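Ander two-finger gripper: review after a few months of sock work
Mitsuko Kuroda, September 2024

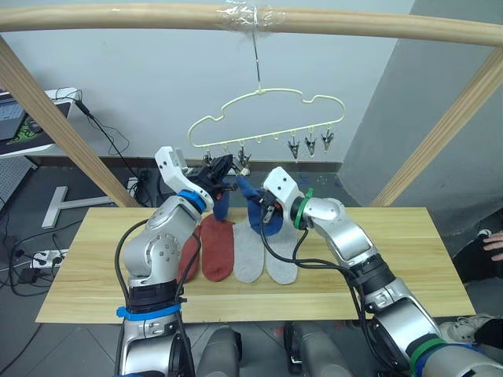
Both arms with a dark blue sock each, at the clip hanger.

We bought two Ander grippers to replace the Eltach ones that came with our pair of arms. The Eltachs were fine for boxes and bottles but poor with cloth. Most of what we do is cloth, so I'm reviewing the Anders on that and very little else.

The task I use for comparing grippers is hanging socks on a clip hanger. The arms pick socks up off a table and take them to small metal clips. It is a mean test. The sock is soft, the clip is stiff, and the hanger swings if you touch it. Ours hangs from a wire hook taped to a wooden pole, so it swings quite a lot.

Fitting

The flange pattern matched our arms. It took 90 minutes for the first gripper, most of it spent on the cable, and much less for the second. The supplied cable is 160 cm long and has to run along the outside of the arm. I would have liked it longer. With the elbow fully bent there is slack, but with the arm stretched out there is very little. Leave a loop at each joint and check it by hand before you power up.

Our wrists have colored bands, blue for left and green for right, and the gripper body leaves enough room behind it for the band to stay on. That matters to us because the logs and the calibration sheets use the same colors.

Grip

The black fingers hold knit fabric well. They pick a sock up from a flat tabletop without much pushing down, which the Eltachs could not do. Thin dress socks are harder. The fingers sometimes close on two layers when you want one, and then the clip won't take it.

Force is set in steps, and the low end is usable. I settled on step 4 for everything. Higher than that and the fingers leave a crease.

The body is wide. When both grippers work close together near the middle of the hanger, one tends to hide the clips from the head camera. Ashraful Amarasinghe, who does most of the teleoperation here, got around this by bringing one hand in high and keeping the other one low until it's needed. It works but it is slower. The Eltach body is narrower and has less of this problem.

Controller

We run them from a Talukder controller. The driver installed cleanly. Position feedback is steady at 200 Hz. The force reading drifts after a long session and needs to be zeroed again, and there is no button for that in the software. You have to send the command yourself.

Wear

We changed the finger pads once. Plastimley makes a softer pad that fits, and I prefer it for wool. It picks up lint, so wipe it down between runs.

Would I buy them again? For cloth, yes. For a bench that handles mostly hard parts I would keep the Eltachs and spend the money on a second camera.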